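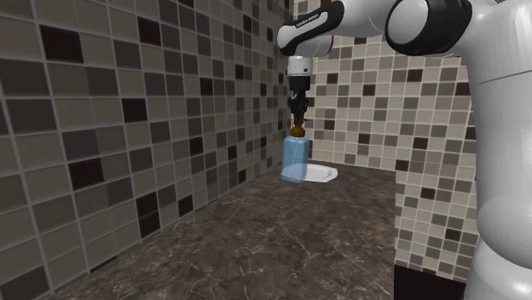
Do I need any experience to be a holiday let cleaner with you? None at all, as long as you like leaving a place nicer than you found it and you can get yourself to Vedham on changeover days.

I've been running Odby Changeovers for a good few years now, first on my own with a boot full of mops and then with a small team, and we've got to the point where the summer bookings are more than we can manage. So I'm looking for two new people to start in April, when the season gets going properly, and stay with us until at least the end of October.

What you'd be doing: turning cottages and flats round between one lot of guests leaving and the next lot turning up. Guests are out by 10am and the new ones can come in from 4pm, so it's busy in the middle of the day and quiet either side (great if you've got school runs to do). You'd strip and make beds, clean the kitchen and bathroom, hoover, do the bins, check the cupboards and put out the welcome tray. Bathrooms take the longest. Anyone who's done this job will tell you it's all about hair and limescale, and our water round here is dreadful for limescale, so expect to get friendly with a squeegee!

You'll always work in a pair. I tried sending people out alone once and it was miserable for everybody, and king-size duvets are a nightmare on your own. I'll put you with somebody who knows the properties for your first 5 changeovers, and after that we'll have a chat about how you're finding it.

Pay is £60 per changeover for each of you, whether it's a one-bed flat or a three-bed cottage. The big house at Drenedier is different because it sleeps a crowd, and I pay £106 each for that one. Mileage is on top if you're going further than the village. You'd be on the books properly, with holiday pay, and I pay every fortnight without you having to chase me for it.

Most people do two or three changeovers a week in summer. It drops off in late September, then we get a little rush at half term. I send the rota out a month ahead and I do my best to stick to it, though guests cancel and book late and I can't do much about that. If yours gets cancelled with less than a day's notice you still get half.

Things I'd need from you – a driving licence and a car if you possibly can, because the buses to the coast cottages are hopeless. You should be all right with stairs and with carrying laundry bags. I supply all the products, cloths, gloves and an apron. If you've got asthma or your skin reacts to things, tell me and we'll sort out something milder, two of the team already use fragrance-free everything.

I also need somebody who'll ring me when something's wrong. Broken blind, dripping tap, wine on the sofa, whatever it is, I'd much rather hear it at noon than from the guests at teatime.

To apply, drop a note through the door at the Ekwueme Laundry in Vedham, marked for Odby Changeovers, or ask for me at the counter any morning before 9.30. No CV needed. Just put your name, your number, which days you can do and a line or two about yourself. I'll ring everyone back, usually in the evening once my own kids are in bed.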